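Forklow Community Hall Users Group
Minutes of the June meeting
Held in the small room, Wednesday, 7:00 p.m.

Present: Hashini Sikder (chair), Leandro Llorente (minutes), and 12 others as signed in on the sheet.
Apologies: received from the Brivham Walkers and the Monday sewing class.

1. Minutes of the last meeting

Accepted with one correction. Item 6 should have said that the side gate is locked at 10:00 p.m., and the earlier version had 11:00. The chair signed the corrected copy.

2. Matters arising

The dripping faucet in the men's restroom has been fixed. The new washer cost less than expected and the bill has been paid out of petty cash.

The letter to the county about the streetlight on Pleladton Road was sent in April. No answer yet. Leandro to send it again, this time to the highways office and with the pole number on it.

The lost property box was gone through. Two umbrellas and a child's raincoat were claimed. The rest goes to the thrift store at the end of the month.

3. Bus service to Pleladton

Most of the evening was spent on this. The bus company has put out its draft timetable for the fall. The 4:40 afternoon bus from Forklow to Pleladton would be dropped, and the last bus back would leave Pleladton at 6:15 instead of 7:30. The Saturday service would stay as it is.

Hashini had handed out a paper form at the hall and at the library in Brivham. 71 forms came back. Most people who filled one in use the bus to get to work or to the clinic. 13 said they would have no other way to get home if the 7:30 went. Several wrote on the back about the stop outside the feed store, where there is no shelter and the curb is broken.

A member asked if the forms could be shown to the company. The chair said names and phone numbers would have to be blacked out first. Agreed.

There was some discussion about which bus matters more. The parents present wanted the 4:40 kept, as it is the one the high school students take after practice. Others felt that losing the late bus would be worse - clinic appointments now run up to 6:00 and the walk to the depot takes about 20 minutes. It was put to the meeting that the group should ask for both and say plainly that the 7:30 comes first. Carried, with two against.
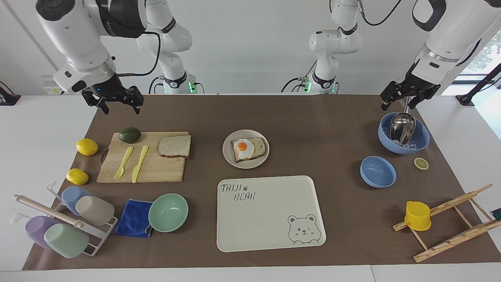

The two members who voted against asked for their reason to be recorded. They think that naming one bus as more important makes it easy for the company to cut the other. The chair said she understood this and would word the letter with care.

The company's public session is at the Pleladton town office, starting at 6:00 p.m. It was pointed out that anyone going by bus would have no bus home from it under the new timetable. Leandro has room for 4 in his car and will leave from the hall parking lot at 5:20. Anyone else wanting a ride should put their name on the sheet by the door.

Action: Hashini to draft the letter and send it around by email for comments. Leandro to black out the forms and make copies.

4. Hall bookings

The price per hour stays the same until the end of the year. The choir has asked to move from the small room to the main room on its usual evening. This would clash with table tennis every other week. Both groups to talk and come back with a plan. If they cannot agree, the chair will decide.

Groups are reminded that the time booked includes setting up and putting away. The dance class has twice had to wait in the hallway with the children while chairs were being stacked.

A request for a private party with live music was turned down on grounds of noise. The hall rules say amplified music stops at 9:30 and the person asking wanted midnight.

5. Parking lot

The white lines have worn away at the east end and people are parking at an angle, which loses two or three spaces on a busy night. Three quotes were asked for and only one has come in. It was felt to be high. Put off until the others arrive.

The pothole by the recycling bins has been filled with gravel for now. It will need proper patching before winter.

There was a complaint that cars are being left overnight. A note will go on the board asking people to stop. Towing was brought up and not supported.

6. Newsletter

The summer issue went out late because the printer was closed for a week. Copy for the next one is due by the last day of August. Reports should be no longer than one page. The bus timetable will go on the front, in whatever form it is by then, and the page on garden waste pickup moves to the back.

Someone asked if the newsletter could be sent by email only. A fair number of readers do not have email, so paper copies will carry on. People who are happy to get it by email can tell Leandro and he will take them off the delivery list.

7. Any other business

The clock in the main room is running slow again. New battery to be tried first.

Thanks were given to the people who cleared the ditch behind the hall after the storm. The water is now draining toward the road as it should.

The key to the noticeboard is missing. Whoever has it is asked to drop it through the office mail slot - no questions asked.

A member wanted to know if dogs are allowed in the small room. Assistance dogs only, same as before.

8. Next meeting

Same time and room next month. The bus letter will be first on the agenda. Items for the agenda to Hashini a week ahead.

The meeting closed at 8:50 p.m.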